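Veser hand-teaching kit, two months in

The box says you can teach an arm a new job in 30 minutes. I own the kit now, so I'd like that to be true. My first job, lining up small square blocks on a tray, took most of a Tuesday.

You hold the remote, drive the gripper through the job, and the software saves each run. Driving is fine. The lag is small and the grip trigger is better than the one on my old Surkden.

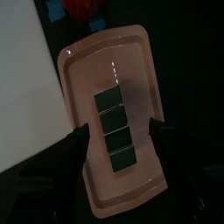

What bothers me is how many runs it wants. The manual suggests 30 for a simple pick. I was over that before it stopped closing early, and turning the tray a little set it back again. Support told me to record more angles. Maybe so, but that's my afternoon, and the ad doesn't count it.

The wrist view helps a lot when you're coming down between the fingers. Guiding the arm by hand is worse: the joints are stiff and my runs came out jerky.

Price was 1077 with the remote. Fair for the hardware, steep for the software. 2 stars until they fix the early closing.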